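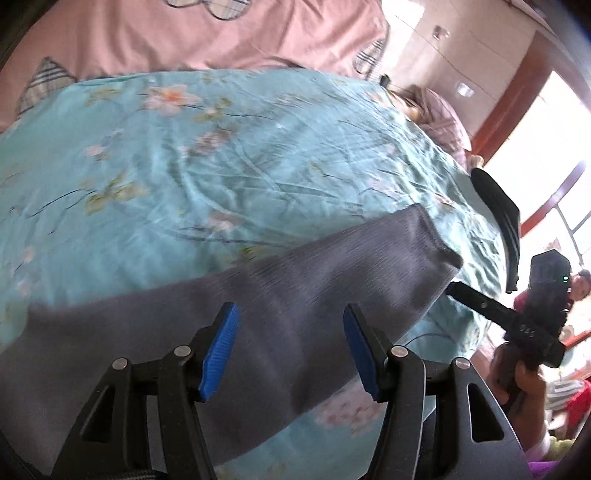

Laundry and bedding is still the part of the Flosutska house that eats most of our time, so I'll start there. Every room now gets its clean things sorted right on the bed, where there's space to spread out. The room with the blue floral quilt and the pink heart sheet is a good one to look at - white wardrobe right by the bed, so folded things have a short trip. Gray socks are the slow part, as ever. I've asked for a small bag for the strays, and Lorico is sending us 32 of them.

Since October we've gone from five rooms on the new routine to nine. Sze-wing Yen wrote the checklist and it fits on one page now (the first draft was six!). Beds first, then clothes, then whatever has drifted in from other rooms. A full room takes around 6 hours spread over the week, and I'd love to get that down, but I won't promise it yet.

Money is fine. The Tevora grant covered quilts and sheets, and we still have enough for drawer dividers. Lau quoted us for extra hangers and I thought it was steep - I'm going back to them before I sign anything.

Still to do: the upstairs closets, labels for the linen shelves, and a decision on spare pillows. Could you let me know if the dividers can go on the same budget line as the bedding? I'd like to order both together.

3/25/20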